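首页 > 手册 > 饮品角布置 > 第三节 纸杯、吸管与台面

第三节 冷饮位怎么摆

前面两节讲完了柜子和水路,这一节轮到我最爱唠叨的部分:杯子和吸管。我在Kos茶水间管了好几年饮品角,摆法改过很多回,下面写的是现在还在用的这一版。你家台面要是比我的窄,照着缩就行。

开始之前,把这些备齐:
- 黑色一次性杯,一箱3000只(我订的是Silen那款,货号3721)
- 白色半透明长吸管,一包100根
- 一块微湿的布、一块干布

1. 先擦台面。白台面好看是好看,可咖啡渍一滴就显眼,我每次都是湿布一遍、干布一遍,从靠墙那条缝往外擦。墙是竖纹木饰面的话,布要拧干一点,别让水顺着墙脚往里渗。

2. 定杯位。每个位置只放一只杯子,离台边留出一个手掌宽。我以前喜欢把杯子摞成塔摆出来,客人一抽就倒一片,后来全收进柜子里了。

3. 取吸管。捏中间偏上的地方,入口那一头别碰。细长的吸管容易打滑,捏稳了再往杯子上方挪,斜着拿比竖着拿顺手。

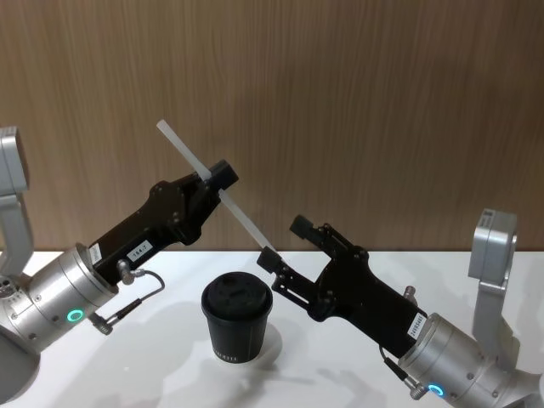 图3-1 吸管与黑色一次性杯,白台面配竖纹木墙

注意:半透明吸管放在白台面上几乎看不见!我有一回找了半天,最后发现它就压在自己袖子底下。暂时不用的吸管请放回盒里,别随手搁在台上。

4. 先倒饮料,再插吸管。顺序反了,吸管会浮起来,歪到一边去。冷饮倒到杯子的四分之三(也就是75%)就停手,加冰的话还要再少一点。

5. 吸管沿杯壁斜着送进去,碰到底就松手,不用使劲往下戳。一次性杯的底没有你想的那么结实,我戳漏过两只……

小心:这一套只管冷饮。热饮请换带隔热套的杯子,也别配吸管,烫到舌头可不是闹着玩的。

6. 挪杯子的时候,从侧面扶住杯身中段,轻轻用力。空的黑纸杯特别轻,袖子一带就倒,所以我习惯先看准位置再伸手。换位置要拿起来放,别在台面上推,推着推着就到边上了。

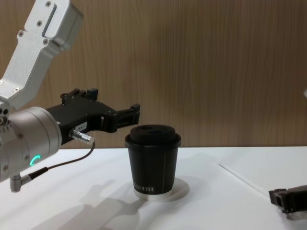

7. 收尾。用过的杯子和吸管分开丢,没用过的杯子倒扣回柜里,柜门留一条小缝透气。我们八月份潮得厉害,有一整摞杯子的杯口都软了,从那以后柜里一直放着一盒Cledik除湿剂,到现在没再出过问题。

补充一句:吸管盒我用的是Jonix的翻盖款,盖子有点紧,新买来多开合几次就好了。没有这种盒子,找个带盖的高罐子也行,高度要能装下整根吸管,不然盖不严,白买。

补货我放在每天收工前,顺手看一眼柜子,剩下最后一摞就去拆新箱。台面上的东西越少,第二天早上擦起来越快。

最后更新:2025-10-30

读者留言

Damir Nikolovski:第4步救了我,我一直是先插吸管再倒,每次都得用手扶着。请问纸吸管也适用吗?

作者回复:适用的,不过纸的泡久了会软,倒完马上插、马上端走。

小满茶水间:白台面的咖啡渍隔夜就擦不掉了,有什么办法?

作者回复:小苏打调成糊敷十分钟,再用湿布擦。先找个角落试试,有些台面怕磨。

阿禾:除湿剂那条记下了,我们柜子里也是一股潮味。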